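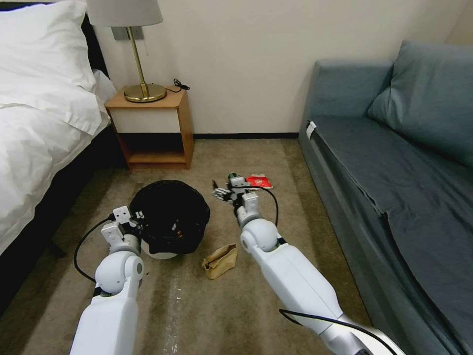 How often should you empty the trash in a guest room? Every time somebody checks out, and on every second day of a longer stay, even when the bag is less than half full.

I get asked this more than I get asked about sheets. My wife's cousin Menaka Ekanayake started renting out the downstairs bedroom of her house in February, and she called me with a list of things that were bothering her, and the trash was at the top. I cleaned rooms at a small motel for 14 years and I now look after two rental rooms of my own, so I have opinions. I told her I would write them down. These are my notes on the floor and the trash, with a few things about the rest of the room where it matters.

## Start with the floor

Most people who are new to this strip the bed first. I did too, for a long time. The trouble is that once the duvet comes off it usually ends up on the floor for a minute, and then it is lying on top of whatever the last guest dropped. Candy wrappers, receipts, a bottle cap. I have found a cough drop stuck to a clean duvet cover, and that cover had to go through the wash again.

So I go in, open the curtains, and walk the carpet with the bin. I leave the bedding alone. The bed can sit there looking made or half made while I pick up, and the white duvet stays up on the mattress where it belongs. If it hangs over the side I lift the edge and look underneath, then put it back.

Paper bags go in first. A takeout bag takes up a lot of space and it will not stay squashed unless you twist it. Wanting Lü, who trained me at the motel, used to fold them flat and slide them down the side of the bin. I never had the patience. I crumple the bag and push it in, and if it stands up above the rim I push it down again before I tie the liner. Look inside before you do any of this. I once threw out a phone charger that was at the bottom of a sandwich bag, and the guest wanted it back, and I had to go out to the dumpster in the rain.

Small stuff goes in after that. Drink bottles I check for liquid. If there is anything in one it goes to the sink before it goes anywhere else, and after that it depends on your town. Ours takes clear plastic but wants the caps left on. Menaka's wants them off. Call and ask, it takes two minutes.

Wrappers are easy to see on beige carpet if they are red or blue. The clear ones are what get you. I get down low by the sofa and look across the carpet toward the window, and anything shiny will show up.

## The bin

I like a round bin with no lid for a bedroom. Lids break, and guests do not use the pedal, they lift it with a hand and then the lid is dirty. A white bin shows every mark, which some people hate. I would take one anyway. You can tell when it needs a wipe.

Liners are where Menaka and I disagree. She bought white ones because she thought black looked like a garage. I use black. They are thicker at the price I pay, and you cannot see a banana peel through them. What matters more is how you put one in:

- Shake it all the way open before it goes near the bin.
- Push it down until it touches the bottom, then press the air out along the sides.
- Fold the top over the rim by a good few inches, all the way around.
- Put two spare liners flat under the one in use.

That last one came from Nimal Matubbar, who ran the night desk and did trash when we were short. It means that when you pull the full bag out the next one is already there. It saved me a walk to the closet for every room, and there were 39 rooms.

If the fold over the rim is too short, the bag slides in as soon as something heavy lands on it. Then you are fishing around the edge of it with your fingers, which I do not recommend.

## Pulling the bag

Hold the bin by the rim on both sides and give it one short shake so everything settles. Then fold the edges of the bag up and in. If you skip the shake, the stuff on top falls back out on the carpet and you pick it up twice. I still skip it when I am in a hurry and I am usually sorry.

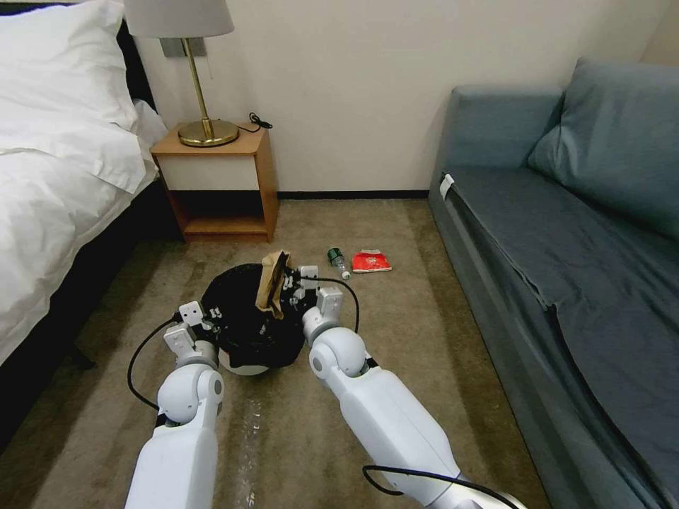 ## Where the bin should live

Menaka had hers in the corner behind the door. Her guests left their trash on the nightstand or on the floor next to the sofa, and she thought they were being rude. I told her to move the bin and see. She put it between the bed and the sofa, up against the wall, and by the third set of guests she was finding nearly everything inside it.

People eat on the sofa and they open things in bed. They will not cross the room in the dark to throw out a wrapper. A bin you can reach from either place gets used. It does not look wonderful in the listing photos, so she moves it out of the way for those and moves it back after.

If the room is wide enough you could have two. I tried this in my back room and ended up with two bins with one tissue each, and twice the liners. I went back to one.

## The nightstand and the lamp

I do the nightstand right after the floor, while I still have a dry cloth in my back pocket. Top first, then the open shelf. Guests put books and chargers and earplugs on that shelf and forget them, so run your hand to the very back even if it looks empty from where you are standing.

Lift the lamp to wipe under it. Brass bases leave a ring of dust that you will not notice until it is moved. Lamp cords I loop loosely and set behind the base so they do not hang down over the front. A shade gets a lint roller once a month. I used to use a damp cloth and I ruined one that way.

## Vacuuming and the sofa

Vacuum last, and back your way out of the room. Before that, pull the seat cover on the sofa straight and feel down behind the big cushion. Coins mostly. Tahsin Pramanik, my neighbor, found a wedding ring in his, and mailed it to Ohio.

If your carpet shows streaks, do the passes in one direction. Light beige is bad for this. I have made my peace with it in the middle of the room and only fuss over the part you can see from the door.

The whole floor and trash part takes me nine minutes in a normal room. Menaka says she is at twenty, and she asked me what to do about the smell of fried fish, so I will get to that one when I have tried the vinegar thing again.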